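Home | Guides | Sostutine set-up | Contact
Fadime Yazıcı – March
2 min read

Part 6: Pairing the bedroom sensor

I fitted my Sostutine humidity sensor on a Sunday and got it wrong twice, so take this bit slowly!

1. Put the batteries in and hold the button for 8 seconds.
2. Pick your spot – chest height, away from radiators and out of direct sun.
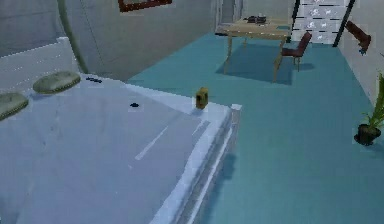
Bed with two pillows and a white headboard.

3. Open the app, tap Add and choose Bedroom.

Note: if the light stays red, start again from step 1.

4. Now do the bathroom one the same way. Wipe the wall first and let it dry, or the sticky pad won't hold.
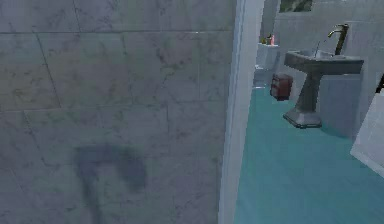
5. Press the pad down firmly for 60 seconds (I counted out loud) and leave it overnight before you hang the sensor on it.

Caution: never use the pad on fresh paint. Mine took a lump off the landing.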